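Sim kitchen notebook, Bunside student robotics project
February, entry 27. Written up by Kenna, notes from Hannelore and Ashley mixed in
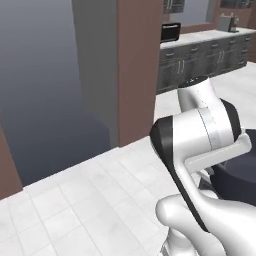

Where we are

The kitchen loads! All of it, cabinets and tile floor and the coffee machine on the counter, and the white arm standing in there at a sensible size. Last entry it was as tall as the ceiling because I had the units wrong in the import (sorry again, Hélder). I left the render window open through lunch just to look at it.

What changed since the last entry

Swapped the old gray box room for the Garnska kitchen set. Load time went up but Ashley got it back down by merging the small meshes, 783 of them, into 7 groups. If you need to move a drawer by itself, use the unmerged copy in the Grondska folder and don't save over it!!

Seed for all of today's runs is 2395. Please keep it until Gonçalo has repeated them on his laptop.

Collision shapes

Arm against cabinets is good. We drove the elbow slowly at a door front and contact came up right where it should, no jitter at all. Arm against the brown column is still off: contact triggers while there is clear space between them. I think the column has one big box around it that also takes in the wall. Hannelore wants to cut it into two boxes by hand, I want to try the auto split first. We'll do mine and then probably hers.

Reach

From the present base position the arm gets to the near drawers easily. The coffee machine is a stretch and the planner gives up about half the time, so the base has to go closer to the counter or we let it roll. Rolling would be so much more fun, but the class deadline is for a fixed base. Fixed base it is, rolling goes on the wish list.

To do

Column boxes (Kenna, then Hannelore)
Joint limits, check against the Shen sheet, wrist especially (Hélder)
Repeat runs with the same seed (Gonçalo)
Drawer handles need their own grasp points, the tall door handles can share one (Ashley)
Rename "kitchen_new_new"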